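Cutting the mending pile down, finally

Written in bits between other things so excuse the state of it.

The pile lives on the chair in the back bedroom. It started as two shirts and a pillowcase, back when we moved in. By February you couldn't see the chair. My aunt used to say you can tell a house by its mending, which I always took as a dig at my mother and now take as a dig at me.

So. New rule. One thing a night, after dinner, before I'm allowed to sit down with my phone. Doesn't matter how small. A button counts. A hem counts if it's finished. Pinning something and putting it back on the pile does not count, and I tried that one twice.

First week was all buttons. I have a tin of them from a yard sale, a huge tin, must be 2000 in there, and not one matches anything I own. Gave up on matching. My gray cardigan now has one green button third from the top and I've decided I like it. Wore it to work. One person noticed, said it looked French. I'll take it.

Second week I got cocky and went for the jeans. Inner thigh, both pairs, the usual place. I did the thing where you put a patch behind and run rows of stitching back and forth over it till it's basicaly more thread than denim. By hand, because the machine was in a mood. It's a Maddocks, older than me, weighs as much as a small calf, and it chews the first inch of every seam unless you hold both thread tails out the back and sort of talk to it. I know it wants a service. The repair place wants 40 dollars just to open it up.

Thread, while I'm on it. I bought the cheap set, 16 colors in a plastic box, and it snaps if you look at it. Went back to Temico all-purpose, the plain cotton one, dearer but it doesn't fuzz. Cut it short, forearm length. I used to thread up yards of it to save rethreading and spent the whole evening undoing knots. Short thread! Everyone's grandmother was right.

Then stripes. I hate stripes. Plain cloth forgives you everything and stripes forgive nothing, you can be out by the width of a pin and from across the room it looks like the shirt has been in an accident. What's working for me, sort of — press the fold first, hard, with steam, then pin on the stripe and not near it, then baste the whole thing by hand even though it's boring, then look at it again in the morning before sewing for real. The morning look has saved me more than once. Things seem straight at ten at night that are not straight.
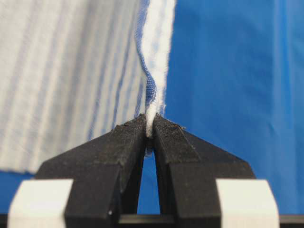

Angharad Llewellyn wrote in after the last post to say I was wasting my time with pins on stripes and should be using a glue stick, the ordinary washable school kind, dabbed inside the fold and ironed dry. She says it holds better than pins and comes out in the first wash, and that she's done whole sets of curtains that way. Also that basting is for people with no children.

OK well. I tried it. Felt like cheating, felt like craft hour in second grade, and the line came out dead straight. The needle got a bit gummy and I had to wipe it every so often with a damp rag. Would do again. I don't have children, so I may also keep basting.

Third week was the low point. Skipped four nights. Had a cold, and then there was the whole business with the water heater, and then I just didn't want to. The thing about the pile is it doesn't get worse if you leave it, except that people keep adding to it. Henok dropped off a jacket with the lining hanging out and said no rush, which means he wants it by the weekend. Lining is fiddly. You're sewing something slippery to something thick and they want to go different directions. Tiny slip stitches, good light, no TV. Took me three evenings and I'm counting it as three things, my rule, my count.

Light matters more than I thought btw. I was doing all this under the ceiling bulb and wondering why my eyes hurt. Moved the Teltonar lamp in from the desk, bent it right down over my hands, completely different job. Black on black is still horrible. Do black on black in daytime by a window or don't do it.

Stuff I've given up on, for the record. Elastic in fitted sheets, not worth it, I cut them up for rags. Anything with a sweater knit that's already run more than an inch, that goes to a friend who enjoys it. The zip on the blue tent bag. Socks I go back and forth on. Darned one pair with leftover wool and the darn was so thick I could feel it in my boot all day like a pebble. Second pair I used thinner yarn and went wider round the hole, past the worn bit into the good bit, and those are fine, I've got them on now.

Where we are as of 1 May 2026: 17 things done and out the door or back in drawers, the seat of the chair visible, the chair itself turning out to need its cushion cover mended, of course. The seam's gone all along the back edge. It's piped. I have never done piping.

If anyone has a way to do piping without a proper zipper foot tell me, the Maddocks came with three feet and none of them are that one. And Henok your jacket's on the hook by the door, come and get it, bring the casserole dish back.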